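The Second Hand

Fathima Jayawardena had the replay open on one screen and the planner log on the other. Episode 240 was the bad one. The left hand moved along its path without trouble until the last stretch, and then its estimated pose jumped sideways by the width of a cup and stayed there.

"Play it again," said Þórey Hviid.

She played it again. The jump came in the same place.

They both worked on Rullevo, the software that took recordings from the hand-held grippers and turned them into trajectories a planner could use. It had been written in a hurry by people who had since moved to other jobs. The pose tracker was called Plamen, and the comments in it were mostly single words, such as "why" and "later." Fathima had been reading it for two weeks.

"It loses the cube," Þórey said.

"It doesn't, though. Look at the confidence. It never drops."

Þórey leaned in and looked. The confidence line ran flat and high across the whole episode. If the tracker had lost the marker cube, the line would have fallen and the filter would have coasted on its last good estimate. That part of the code worked. They had tested it on Friday until they were sick of it.

"So it sees a cube," Þórey said.

"It sees a cube. I think it's picking the wrong face."

She pulled up the raw views and started going through them one at a time. The building was in most of them, the stairs and the ceiling lights and people with their backs turned. She had stopped noticing any of that. She only looked at the other gripper, and at whether she could make out the pattern on top of it.

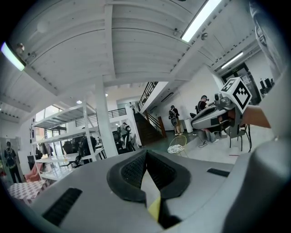 What the tracker believed

By lunch they had a theory, and by the middle of the afternoon they had a better one.

The first theory was glare. Þórey liked it because it would have been somebody else's problem. She wrote a short script that compared brightness around the markers with the size of the error, and the plot came out as a cloud with no shape to it. She closed the window without saving.

The second theory came from the log. Seen nearly flat on, a small square marker can be explained by two different tilts, and the solver returns both with a score for each. Plamen took the better score every time. It did not ask where the hand had been one step earlier. Most of the time the right answer won by a wide margin. In episode 240 the two scores had crept toward each other until the wrong one was ahead, and from then on the tracker was certain of something false.

"It has no memory," Þórey said.

"It has a filter."

"After. The choice is made before the filter ever gets it."

Fathima scrolled up and found the line. It was a sort, followed by taking the first item. Above it was a comment that said "fine."

She changed it so that both answers were kept and each was checked against the predicted motion before either was thrown away. It took 44 lines, most of them handling the case where there was no prediction yet. Þórey read them over her shoulder and found a sign error, and then a second one that turned out to be correct as written.

They ran the whole set overnight, all 862 episodes, on the machine they called Clekow. It was slow and loud and lived under Þórey's desk. She put her coat over it before she left, remembered that this was a bad idea, and took the coat home.

In the morning Fathima got in first. She didn't open the summary. She went straight to 240 and pressed play.

The left hand moved along its path. It reached the last stretch and kept going, with a small wobble where the jump had been. The fingers closed where they were supposed to close. She watched it again at quarter speed – the two scores crossed, the wrong one rose, and the tracker held on to the right one.

Then she opened the summary. The old failures were mostly gone. There were new ones, a handful near the beginning of episodes, where there was no motion to predict from and the code had guessed.

Þórey came in with wet hair and a bag of rolls.

"Well?"

"It's fixed," Fathima said. "And the starts are broken."

"All of them?"

"No. Only when the hand is already moving."

Þórey put the rolls on the desk and pulled her chair around. "Show me the worst one," she said, and Fathima sorted the list by error and clicked on the first row.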